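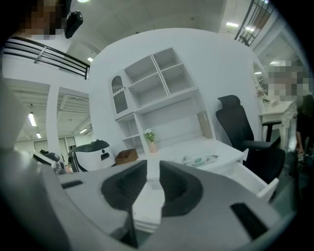 The desk station at the Mustham showroom, seen past the finger pads of a hand-held gripper.

Siriwardena Publishes Full Setup and Care Schedule for the Sulari Hand-Held Gripper

Owners can now carry out pad changes, marker checks and lens cleaning on site

BILTITZ, 5 May 2026 — Siriwardena today published the complete setup and care schedule for its Sulari hand-held gripper. The schedule covers the work needed to bring a new unit into use, the checks made before each recording session, and the repairs an owner can make without sending the unit back to the Biltitz workshop.

Until now, owners received a two-page card with each unit and were asked to return it for anything beyond wiping down the shell. The new schedule replaces that card. It is free to download for every registered owner and applies to all Sulari units sold to date, including those bought secondhand.

The schedule was written from the maintenance log kept at the company's showroom in Mustham, where Sulari grippers are used daily on ordinary household and office tasks. The log covers 551 recording sessions. Each entry lists the unit used, the state of its pads and markers at the start, and any part changed before the next session.

Session check

The check made before each session has 14 steps and is done with the unit powered on and held at working height. The first steps deal with the finger pads. The operator closes the jaws fully and looks along the line where the pads meet. The inner faces should touch evenly from base to tip. If light shows at one end only, the pad on that side has shifted on its mount and needs to be reseated before any other step is carried out.

The operator then opens the jaws to the stop and closes them again five times at an even speed. The trigger should return by itself each time. A slow return usually means dust in the slide, and the schedule gives a cleaning method that does not require the shell to be opened.

Pads are treated as wearing parts. The ribs on the inner face do most of the gripping, and on smooth plastic packaging the difference between fresh and worn ribs is easy to feel. The log shows that pads used mainly on wrapped goods wore faster at the tips, while those used on drawer handles and boxes wore lower down. Siriwardena now recommends changing both pads together, even when only one shows wear. Mixed pairs were the most common cause of objects turning in the grip.

A pad is held by two screws reached from the back of the finger. The screws should be tightened by hand with the supplied driver. Power drivers have stripped the threads on several returned units, and a finger with stripped threads has to be replaced as a whole.

Setting up the station

The schedule also deals with the place where the gripper is used. At Mustham, the main station is a white desk with open shelving above it and a high-backed mesh chair beside it. Small objects are kept on the desktop, among them a wooden box, a potted flower in a pink vase and a flat wrapped package. Light-colored furniture is common in homes and offices, and it can cause exposure problems if the camera settings are fixed while the gripper is pointed at a dark object. The schedule asks operators to set exposure while facing the part of the station they will work on, and to repeat the setting if they move to another part of the room.

Ceiling lights need attention as well. The operator should turn a full circle with the unit and watch the live picture for flicker or banding. If banding appears, the shutter setting is changed to suit the local power supply. The correct values are printed in a table at the back of the schedule.

The floor around the station should allow the operator to step back without catching a chair base. Chairs may stay where they are normally kept, but their position should be written down before the session so that it can be restored after a break.

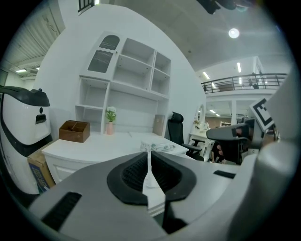 Markers are the part of the Sulari that owners ask about most, and they get a chapter of their own. Position tracking depends on a clean view of each printed square, and a lifted corner or a greasy thumbprint can be enough to upset it. Operators are asked to look at each marker from the front and from the side under normal room light. The one near the top of the tall gray arm is mounted at an angle and has a bold black border, and that border should be complete all the way around. If any of it is scratched through or covered, the marker is replaced. It should not be touched up with a pen. Pen ink reflects light differently from the print, and units repaired in this way have come back to Biltitz with tracking faults that took a long time to find.

Replacement markers come on a backing sheet with an alignment card. The card fits over the arm in one position only. The old marker is warmed with a hair dryer on a low setting and peeled from one corner, and the surface is cleaned with the wipe in the kit. The new marker is then pressed down from the center outward. The unit should be left to stand for 60 minutes before it is calibrated again.

Cleaning the camera window

The window is cleaned with the dry cloth supplied, in straight strokes. Liquid cleaners must not be sprayed on the unit. If a mark will not come off dry, the cloth may be dampened slightly with clean water — never with window cleaner, which attacks the coating.

The Sulari camera has a very wide view, so straight edges such as shelves and railings look strongly curved toward the sides of the picture. Dark corners are also normal. Neither is a fault. Owners have returned units for both reasons in the past, and the schedule includes a short section on telling the normal picture apart from one caused by a loose or badly seated lens. In a loose lens, the dark area around the picture shifts when the unit is shaken gently.

Storage and transport

The gripper should be stored with the jaws slightly open. Leaving them clamped shut over a long period flattens the ribs. The unit goes into its case with the arm facing up, and nothing should be packed on top of the markers. For shipping, owners should remove the battery and carry it according to the rules of their carrier.

What still has to come back

Some work remains with the Biltitz workshop. Owners should not open the main shell, replace the jaw sensor or adjust the lens mount. Units that have been dropped from above desk height should also be sent in, even if they appear to work, as the sensor bracket can bend without any outward sign. The workshop will accept these units under the existing warranty terms, and opening the pad screws or replacing a marker at home no longer affects the warranty.

Parts and availability

The care kit contains two pairs of finger pads, a sheet of markers with the alignment card, a driver, wipes and a dry cloth. It costs 112 euros and can be ordered from Siriwardena directly. Finger pads will also be sold in single pairs starting in July. The schedule itself is available now in English and German, with a printable log sheet in the same layout as the one used at Mustham.

Owners who would like to see the session check and a pad change carried out can book a visit to the Mustham showroom through the company's service desk. Visitors may bring their own unit.

About Siriwardena

Siriwardena designs and builds hand-held grippers and recording equipment for robotics teams. The company has its workshop in Biltitz and a showroom in Mustham.

Press contact: Siriwardena press office, Biltitz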